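Makori lunch club reopens with new kitchen and tray service

30 Nov 2023

The Makori lunch club has reopened its doors after a refit of the kitchen and dining room that began in August.

Meals are now served on trays from a counter at the kitchen end of the room, replacing the old arrangement in which plates were carried out to each table. The club is open to anyone over 60 living in Makori or Plivach, and to people who care for them.

The work cost £3000, all of it raised locally. It paid for a new sink and worktop, a second fridge, shelving along the back wall and a full set of trays, bowls and plates. The old crockery, much of it chipped, had been in use since the club moved into the Ninine Hall.

Rekha Mudaliar, who runs the kitchen, said the change had mostly been about getting hot food to people while it was still hot.

"We had one door and everybody went through it with two plates at a time," she said. "By the time the far table was served, the near table had finished. Now people come up, or one of us takes a tray over, and it all goes in one trip."

The choice of tableware took longer than the building work. Members were asked to try several kinds over the summer, and the heavier china was dropped after complaints that it was hard to lift when full. Several people also asked for stronger colours, saying that white bowls were difficult to make out on the old pale tables.

Oduor Massawe, who has eaten at the club since his retirement, was among those who tried the samples.

"My eyes are not good and I was forever putting the spoon down next to the bowl," he said. "A light bowl on a dark tray I can see. I don't mind what it's made of so long as the soup stays in it."

The trays were also picked with a raised edge, so that spills do not run on to the table or into laps. They are wiped down after each sitting and washed in full at the end of the day.

Lunch costs £5 for two courses, with tea or coffee included. Soup is available every day as a starter or, with bread, as a smaller meal for £2. The menu changes weekly and there is always a dish without meat. Anyone with an allergy is asked to speak to the kitchen before their first visit.

Not everyone was in favour of the counter. Musyoka Shirima, who lives in Plivach, said some members had worried that it would feel like a canteen and that people who walk with a frame would be left waiting.

"I said so at the meeting and I was not the only one," he said. "They have put two chairs by the counter and they bring the tray if you ask. It's fair enough. I'd still like tablecloths."

Ms Mudaliar said tablecloths would be back for the Christmas lunch. Places for that are limited and names should be given in at the counter.

The hall's dining room has been repainted and the tables moved further apart, leaving a clear path from the door. The side entrance, which has a ramp, is now unlocked at lunchtimes. Coats can be left in the small room next to it.

The club is looking for a few more people to help with washing up and with lifts from the Nirier side of Plivach, where the midday bus no longer stops. Drivers need their own car and will have their fuel paid. Imani Shemweta, who arranges the lifts, can be reached by leaving a note at the hall.

Spare crockery from the old kitchen is boxed up in the entrance and may be taken away free of charge. Whatever is left will go to the Nirier charity shop before the Christmas break.

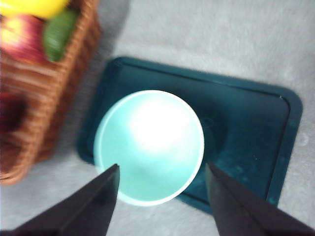
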